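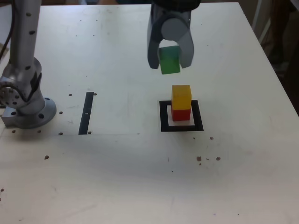 Home | News | Business | Schools | Sports | Contact

Windbridge lab adds 927 block-stacking runs to robot training set

A robotics lab in Windbridge has finished recording 927 runs of a robot arm stacking colored cubes, each one steered from start to finish by a person at a remote control.

The recordings will be used to train software that should let the arm build the stacks without help. The lab began the work in May and plans to stop at 1,024 runs, then start testing.

In each run the operator picks up one cube at a time and sets it down inside a square marked in black on a white table. Red goes first, then yellow, then green. The arm's movements are saved along with video of the table.

Operators train for 2 hours before their runs are kept. The third cube is the hard one, the lab said — a small bump at that height can knock the yellow cube off the red.

Runs in which the stack falls are saved in a separate folder. There are 65 of those so far. The lab has not decided if they will go into the training set.

A partner group in Traltwood will get a copy of the recordings and try them on an arm of a different make. The two groups used the same table layout last year for a sorting task, also taught by remote control.

The project is paid for by a grant from the Tusden Fund. The lab said it will move on to cups and lids once the cube tests are done.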